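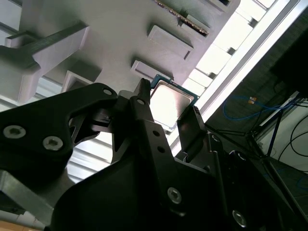
Wide pads are easier to teach but they hide a crooked pick until the part reaches the socket, ran one comment from Carkbridge on the first draft of this section. The comparison procedure was changed as a result. Earlier drafts scored a fingertip set only on whether the processor stayed in the grip. The present version also scores the angle at which the processor is held, and does so before any placement is attempted.

6. Comparing fingertip sets on square processors

6.1 Scope

This section applies to the Pluko two-finger gripper driven from the Olatunji controller, with the Ukeo wrist camera fitted. Use it when choosing between fingertip sets for desktop processors gripped by two opposite edges. For memory modules and cards, go to section 7.

Three sets are compared:

Set A - flat pads on both fingers.
Set B - pointed tip on one finger, squared pad with a ridged contact face on the other.
Set C - pointed tips on both fingers.

Set B is the default for new installations. With a pointed tip on one side, the part can pivot during closing. This helps when the part sits slightly off square in its pocket. It also means that a part can finish the pick at a tilt, and the tilt must be measured.

6.2 Before you start

Use scrap processors only. Do not run this comparison with parts that will be sold or installed.

CAUTION: Processors are sensitive to static discharge. Wear a grounded wrist strap when handling parts, and confirm that the gripper body is bonded to the cell ground.

CAUTION: Keep hands out of the space between the fingers whenever the controller is enabled. The pointed tips can break skin at low force settings.

You will need:

Fingertip sets A, B and C, with screws
Hex key supplied with the gripper
Feeler gauge
Lint-free wipes and isopropyl alcohol
Molded part tray, clamped to the bench
Scrap processors with undamaged edges

6.3 Fitting a fingertip set

1. On the controller, open the gripper to full stroke and select Disable.
2. Wait for the status light to go out.
3. Remove the fingertip screws with the hex key. Support the fingertip with your other hand.
4. Wipe the mounting faces on both fingers. Any grit left on a mounting face will show up later as tilt.
5. Seat the new fingertip against its shoulder and start the screws by hand.
6. Tighten the screws evenly, in two passes.
7. Enable the controller and run Home Gripper.
8. Close the gripper with no part present, at the lowest force setting. Check with the feeler gauge that the tips meet without a step between them.

NOTE: For set B, the tip and the pad are different heights by design. Check the step against the drawing packed with the set.

6.4 Setting the force

Force is entered as a percentage of rated force. Begin at 20 percent for all three sets.

1. Place one processor in the tray, heat spreader up, and move the arm to the taught approach point.
2. Lower the arm until the fingertips are level with the edge of the circuit board substrate. They must not touch the pocket floor.
3. Close the gripper and lift clear of the tray.
4. Hold the part still for the dwell time set in the program.
5. If the part slips, raise the force to 30 percent and repeat from step 1.

Do not go above 30 percent. If a set will not hold at that value, record it as failed and go on to the next. Higher settings have marked the substrate edge on several part types, and a marked edge ruins the tilt reading for every pick that follows.

6.5 Measuring tilt at the wrist camera

1. With the part lifted, call the Grip Check routine from the Ukeo menu.
2. Look at the live view. The edges of the heat spreader must be found on all four sides. If bright light washes out the center of the heat spreader, reduce exposure until its rim stands out.
3. Check that the edge finder has settled on the part and has not locked on to the fingers, the tray pockets or anything behind the cell.
4. Save the angle reading.
5. Return the part to the tray and open the gripper.

NOTE: Windows and ceiling panels behind the work area are the usual cause of a lost edge. A lower exposure normally cures this. If it does not, turn the wrist and measure from another heading, then use the same heading for every set.

A tilted part is still a valid reading. Do not re-grip and measure again. The purpose of the test is to find out how often each set produces a tilt outside the placement limit.

6.6 Running the comparison

1. Fit set A and set the force as in 6.4.
2. Load the program GRIP_COMPARE.
3. Set the cycle count to 500.
4. Run the program. Wipe the fingertips whenever it pauses and prompts for cleaning.
5. Export the log before changing sets. The next run overwrites it.
6. Repeat for sets B and C, with the same tray, the same parts and the same arm speed.

CAUTION: Do not use the arm speed override during a run. The log does not record override changes, and the results from that run cannot be compared with the others.

6.7 Reading the results

A set passes if 95 percent or more of its cycles are both held and inside the tilt limit. Held-only cycles are listed in a separate column and do not count toward the pass figure.

Where two sets pass, choose the one with the lower force setting. Where force is equal, choose the one with the narrower spread of angles, even if its average is further from zero. A steady offset can be corrected in the tool frame (see 4.3). A wide spread cannot.

If set A holds well but fails on tilt, inspect the tray pockets before rejecting it. Worn pockets let the part sit crooked, and flat pads may carry that error into the lift.

Enter the chosen set and force value on the cell record sheet. Repeat the comparison after any change of tray, fingertip supplier or camera mount.

Section revised 19 June 2024.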